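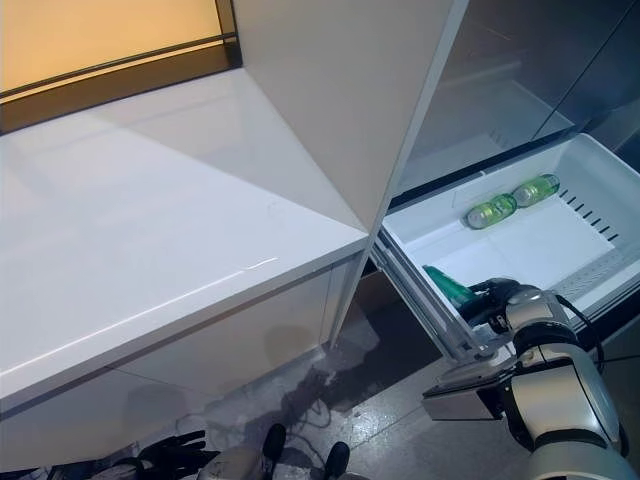
Hochglanzfront in Weiß: Schleier nach dem Reinigen, Kratzer auspolieren?

Forum Küche & Möbel > Oberflächen und Pflege

Osaze Akande
Sep 11, 2021

Hallo zusammen,

wir haben im August eine gebrauchte Küche übernommen, weiß, Hochglanz, Fronten und Arbeitsplatte. Hersteller laut Vorbesitzer Jatberg, Unterlagen gibt es keine. Nach jeder Reinigung bleibt ein grauer Schleier, der nur im Streiflicht sichtbar ist. Verwendet habe ich bisher Spülmittel und Mikrofasertuch, danach Glasreiniger. Der Glasreiniger macht es eher schlimmer. Das Wasser kommt hier im Sauerland weich aus der Leitung, Kalk schließe ich deshalb aus.

Zusätzlich gibt es auf der Platte feine Kratzer, mit dem Fingernagel nicht spürbar. Lässt sich das polieren, und wenn ja, womit? Ich weiß nicht, ob es Lack, Acryl oder Folie ist. Kann man das ohne Demontage feststellen?

Trundus

Zuerst das Material klären, vorher nicht polieren. Vorgehen:

Eine Tür öffnen und die Kante ansehen. Bei Folie läuft die Vorderseite ohne Fuge um die Kante, die Rückseite ist meist matt und separat beschichtet. Bei Acryl auf Trägerplatte ist eine angesetzte Kante mit Fuge erkennbar. Lack ist fugenlos und an den Kanten leicht verrundet, oft ist auch die Rückseite lackiert. Eindeutig ist das nicht in jedem Fall, aber für die Wahl des Mittels reicht es.

Zum Schleier: In der Regel sind das Tenside, die nicht abgespült wurden. Glasreiniger legt eine weitere Schicht darüber und kann durch den Alkohol bei Acryl auf Dauer Spannungsrisse verursachen, also weglassen. Lauwarmes Wasser, ein Tropfen Neutralreiniger, danach zweimal mit klarem Wasser nachwischen und mit einem trockenen Baumwolltuch abziehen. Mikrofaser nur, wenn der Hersteller sie freigibt — manche Gewebe sind für Hochglanz zu aggressiv, und ein Teil der Kratzer dürfte daher kommen. Tücher ohne Weichspüler waschen, sonst beginnt das Ganze von vorn.

Zu den Kratzern: Acryl und ausgehärteter Lack lassen sich mit einer silikonfreien Feinpolitur bearbeiten. Von Hand, wenig Druck, Fläche nicht größer als 20 x 30 cm, dann auswischen und im Streiflicht prüfen. Erst an verdeckter Stelle testen, etwa unten an der Sockelseite. Folie nicht polieren, die Deckschicht ist dafür zu dünn. Bei der Arbeitsplatte gilt das Gleiche: Falls es Schichtstoff ist, bleiben die Kratzer, und eine Politur erzeugt nur Flecken mit anderem Glanzgrad.

Nassschliff mit 1.000er Körnung wird gelegentlich empfohlen. Ohne Maschine und Übung würde ich davon abraten.

Zasero

Ich nehme seit 7 Jahren nur Wasser und ein Fensterleder, keine Probleme. Kratzer sieht man nach einer Weile sowieso nicht mehr.

Osaze Akande

Danke. Türkante geprüft: Fuge vorhanden, Rückseite matt, also vermutlich Acryl. Nach zweimaligem Nachwischen ist der Schleier an den Fronten weg, auf der Platte noch schwach zu sehen. Politur teste ich erst an der Sockelseite.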